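Filed under: Tabletop Games > Crowdfunding and Pledges

Pledge manager closed before I could change my address

I backed the Iddale campaign, a solo role-playing game published by Cluvton, at the boxed set level. My order is 1364. I have moved from Ratham, and the pledge manager no longer permits any change to the delivery address. The publisher's last update states that parcels leave the warehouse in April. May a backer still request a correction, and to whom should it be sent?
Yiran Zeng

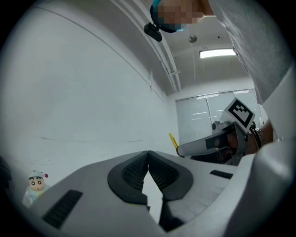

I would also like to know whether the add-on dice, which were charged separately, will follow the same address as the main order.

Maureen Fothergill
Backers may request a correction until the shipping labels are printed. Please write to the publisher through the message function on the campaign page and include the order number, the old address and the new one in full. A comment under an update is not treated as a request — comments are public and should not contain an address.

Add-ons paid for in the pledge manager are attached to the same order and travel with it.
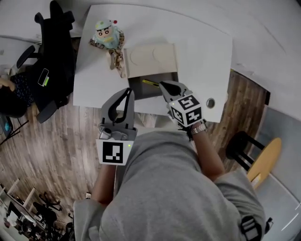
If the labels have been printed, the publisher may ask you to arrange forwarding with the carrier at your own cost. Please keep the written reply.

Cai
I had the same problem with a different game. They answered in 5 days. No idea about the dice.

Related items
Combining two pledges into one shipment
Late pledges: what is and is not included
Missing cards in a boxed set
Refunds after a campaign has ended

Contact the help desk | Terms of use | Back to top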